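2021-09-20
By Teresa Kwiatkowski

Well, we finally did it! After 3 years of talking about it over cold coffee, I'm so happy to announce that Baltero is opening a second supper club location, over on Ferrand Street, this October. I started Baltero in my own apartment with a borrowed soup pot and a lot of nerve, and I still can't quite believe I'm typing this.

The idea hasn't changed. You book a seat, you sit down with people you've never met, and you eat whatever we felt like cooking that night (there's always a vegetarian plate, so please stop emailing me about it!). Dinner is 5 courses and runs until people feel like going home. 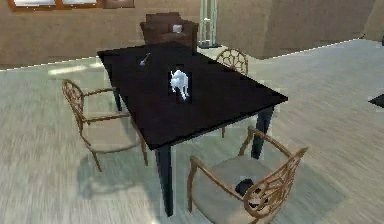 My business partner, Jadwiga Szewczyk, will be running the new kitchen. She wrote the fall menu over the summer and I've been eating test batches of her beet dumplings ever since – no complaints from me.

"I want people to ask for seconds and not feel shy about it," Jadwiga told me when I begged her for a quote.

Our mailing list is up to 700 names now, so members get first pick of seats, and we're putting 205 of them up for the opening run. Everyone else can book a week later. Gift cards from the first location work at both places, including those old paper ones with my handwriting on them.

For bookings or press questions, call the Baltero office and ask for me. If I don't pick up, I'm probably chopping onions, so leave a message!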